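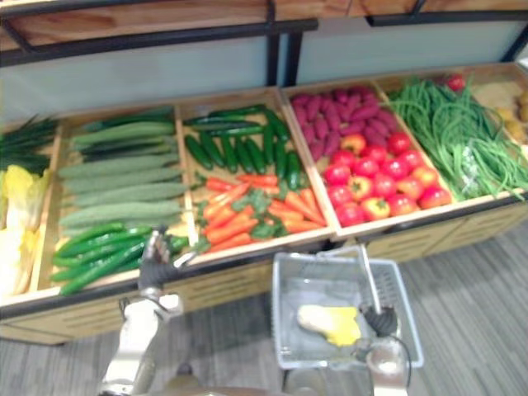
Pretend veg for a play shop – how do you lay yours out?

kenza_es
Started 30 March. Well, we've got the stand up at last and filled it with the artificial veg. Carrots share with the little cucumbers, sweet potatoes at the back with the tomatoes in front of them. I love it!! But my colleague Shobha reckons the long things should all be in one place and now I can't stop looking at it. Budget was 426 pounds and I've got 38 left, so no, I can't buy another stand.

marrowman
Looks like a proper greengrocer's to me. I'd split up the greens though – cucumbers next to gourds is a lot of green in one go. Put something orange in between.

chaimae_f
Disagree with marrowman, sorry. Real shops put like with like and the kids need to find things. My only moan is the napa cabbage. Lovely yellow leaves, but they're big, and they roll about if you pile them up.

kenza_es
Ooh, I like them piled up (and the spring onions hanging over the edge a bit, it looks generous). Might do fewer cabbages though. 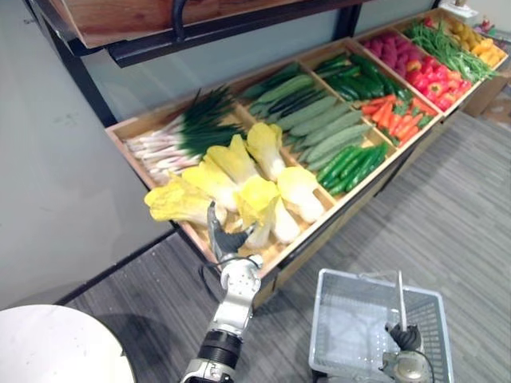 rachid_sherb
How do you get the dust out of the crinkly leaves?

chaimae_f
Soft dry paintbrush, then a barely damp cloth. I do ours every February when we're quiet. Don't soak them, the colour came off one of my Loluvon cabbages in the sink.

marrowman
Paintbrush?? Hairdryer on cool, done in two minutes.

chaimae_f
And then it's all over the floor, marrowman!

rachid_sherb
Thanks both, brush it is. Kenza, where does the fruit go? I'd want the lemons at the front, they're the first thing anybody grabs.

kenza_es
Up the far end with the oranges, past the green beans. I know, I know, but bright stuff at the end pulls you along the whole stand – at least that's my theory.
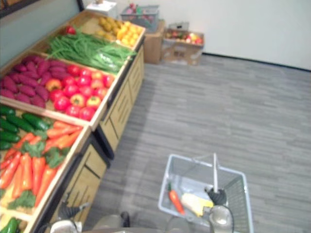
Citrus at the far end, then beans, sweet potatoes and tomatoes, carrots near the front.

marrowman
OK, that does work. I'd still move the tomato that's sitting on the divider.

kenza_es
The tomato stays! Next job is price labels. Shobha wants chalk ones and I want printed, so expect another thread.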